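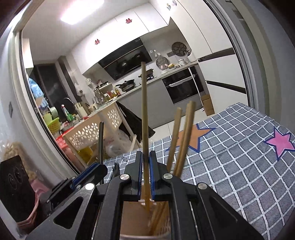
Chopsticks in the beige-tan holder, kitchen behind.

From: Herman Goh
To: Aston kitchen fitting and storage list
Subject: Re: Holder depth for full-length chopsticks

On the holder question, answers are below each quoted paragraph.

> We moved the chopsticks out of the cutlery drawer in December and now
> keep them upright in a Tarnberg cup, tips up. The long ones lean over
> and catch on whatever stands next to them. Would a deeper cup cure it,
> or do I need a narrower one?

Width matters more than depth. A stick leans until it meets the rim, so the angle is set by the inside diameter and the height of the rim together. With a wide cup and few sticks you get the diagonal lean you can see on the right in my picture. Filling the cup helps up to a point, after which you cannot draw one stick without lifting its neighbours.

My own rule is that the rim should come to a third of the stick's length. Any deeper and the short pairs have to be fished out.

> Also, do you store yours in the kitchen or at the table? The Harahap
> drawings put everything by the sink.

Outside the kitchen, on the near side of the sliding glass door. The sink end already has the green basket, the knife block and the shelf of jars, and I would not add to it. Cooking chopsticks are a separate matter and belong within reach of the hob. The flat baking and straining things are better on the back wall, where the round tray with the moulds and the mesh strainer take up no counter.

> Last point: the cup is glazed inside and water collects at the bottom.
> Drill it or line it?

Neither. Dry the sticks flat on a towel for 15 minutes before they go back, and tip the cup out when you wash it. A liner holds damp against the ends. If you want drainage, buy a holder made with it. The Drundesier one has 3 slots in the base and a saucer.

I have not tested bamboo against lacquered sticks and would be glad of notes from anyone who has.

Herman

3 comments

tidyshelf
The third-of-the-length rule works for ladles as well. Mine tipped over in anything shallower.

P. in the flat upstairs
Does the saucer come off the Drundesier for washing? The listing does not say.

marrow58
Lacquered sticks slide about more in a glazed cup. I went back to the drawer.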